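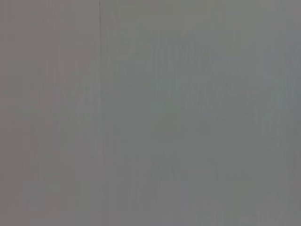
Figure 1. Wrist camera, close up: grey surface, thin dark line towards the left.

Antwi: a desk arm that looks where it's reaching
Project report by Bontu Tufa
Built at the Jarnstead shared workshop

What I wanted to do

My plan back in October was to build a small arm that could pick up a part from a bench and drop it in a tray, using only a camera on its own wrist. No overhead camera, no markers stuck all over the bench. My tutor, Yolanda Betancur, thought the wrist camera on its own would be a struggle at close range and told me so in the first meeting. She was right, but I wanted to find out how far I could get (and I'd already ordered the camera by then, so that was that).

The arm

The arm is a Dernell kit with the gripper swapped for one I printed myself. I went through a lot of gripper versions. The early fingers were too bendy and the later ones were lovely and stiff but didn't open wide enough, which I only noticed once they were bolted on. The ones I've ended up with are a compromise and one of them has a bit of a twist in it.

The motors talk to a Gevard driver board that lives in a sandwich box under the bench. I'm not proud of the wiring in there. Two evenings went on a fault that turned out to be a connector I'd crimped badly, and I'd like those evenings back! After that I redid every crimp in the loom and labelled both ends.

The camera

It's fixed focus, it's tiny and it cost less than my lunch most days. Further back from the bench it gives a decent picture. Right up close, everything goes soft. Figure 1 shows how little there is to work with at that distance: the thin dark line is the one feature my edge finder has any hope with, and even that fades out as you go down the picture. There are faint blotches over on the right that might be lettering, but I can't read them and neither can the software.

The colours caught me out too. The grey to the left of the line is slightly pinkish and the rest leans green or blue, and the difference is so small that my first threshold just treated the lot as one flat grey. I switched to comparing neighbouring columns of pixels, which was better at picking up the line but also got very excited about the fine vertical streaks. A bit of blurring before the comparison calmed it down — it feels daft to blur a picture that's already blurry, but there you go.

Testing

I saved 1787 pictures over the whole project. I threw out the ones where I'd left the logging on by mistake and kept 1560 for tuning. Going through them by hand was easily the dullest part, and I'd do it in small batches next time and not all in one go with a cold cup of tea.

For the pick-up test I put a printed block on the bench and let the arm go for it by itself. With the block well back from the camera at the start, it managed 8 out of 9 attempts. The miss was a proper miss, with the gripper closing on thin air and then very carefully carrying nothing to the tray.

Starting close in was another matter and I stopped that test early. The edge finder kept jumping between guesses and the arm twitched every time it changed its mind, so I had my hand on the off switch the whole time.

What I'd change

A camera with adjustable focus, first of all. Yolanda suggested a cheap distance sensor next to the lens as well, so the arm could stop trusting the picture once it got too near, and I've left two screw holes in the wrist plate for one. I'd also like a switch in the fingers so that it knows when it's holding something.

The code needs tidying before anyone else uses it. The calibration numbers are still typed straight into the main file, and the sandwich box wants a proper lid with a strain relief for the motor cable.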